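Simulated sink bench before I build the real arm – thoughts?
Kerndale Makers forum > Home builds

Plurov
January 3, 2019
I've been building a little kitchen arm in the garage and I finally have a sim I'm happy with! The plan is to have it sort things out of the sink and up onto the shelf above. I've run 2,000 resets so far and each one shuffles what sits where. Three of the layouts:

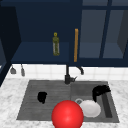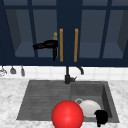
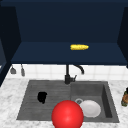
My worry is dark things on dark grey. The white plate is dead easy for the detector, the black lumps are hopeless. I'm tempted to make the sink lighter and get on with the gripping side.

Kikitz
Lovely work! But please don't lighten it. If your real sink is dark you'll only meet the same problem later, with a real motor attached. Vary the lighting between resets instead.

Fang
Disagree with Kikitz. Get one easy version working first, then make it harder. I spent most of January on shadows once and never got as far as closing the gripper.

Plurov
The real one is dark grey as well, sadly. Could I do both – pale sink for the arm code, dark one for the vision?

Kikitz
You could, as long as they get joined up again before you order servos. What's your miss rate on the black stuff?

Plurov
104 misses in the last batch, nearly all black on grey. I'll do another 4,000 overnight with the lamp moving about and post the numbers.

Fang
Go on then, I'd like to see those. Still think you should do the pale one first :)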